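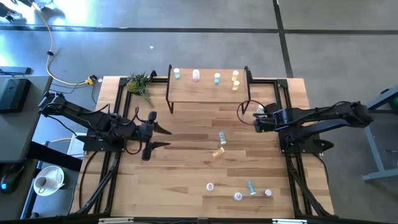 Can a robot tidy the medicine shelf yet?

By Bjarke Egilsson
19 January 2018

Short answer, no. Long answer, sort of, on a good day, if you have the patience of a saint and no plans for lunch.

I keep getting asked because of Wokon, the startup in Prenau that says we'll all have arms over the kitchen counter by August. August! I've been writing about this stuff for 12 years and the arms are always coming in August.

Look at what the chore is. Pick up a bottle. Stand it next to the other bottles. My aunt in Worach does it every morning without her glasses on, radio going, half asleep.
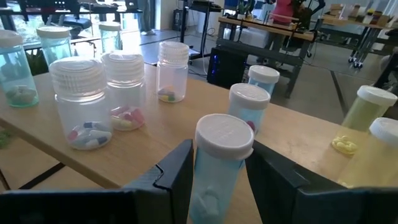 One light blue bottle between the fingers, plenty more on the table.

Gripping is mostly fine now. I'll give them that. It's everything after. A bottle on its side is a different problem from a bottle standing up, and a see-through one is worse again, becuase cameras hate clear plastic. Glass too.

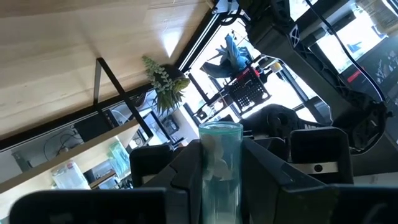
And then price. Say 200 hours of fiddling before it does one shelf the way you like. Then you buy a different brand of vitamins and off we go again. Who is paying for that? Not my aunt.

Shop floors, different story. Same part, same spot, all day long. Østergaard has had arms packing boxes for years and good for them. A home isnt that. A home moves.

So yes, keep building. I want one. I'd just like to see it do a whole shelf, start to finish, with no one's hand hovering over the stop button. Until then I'm putting my own pills away.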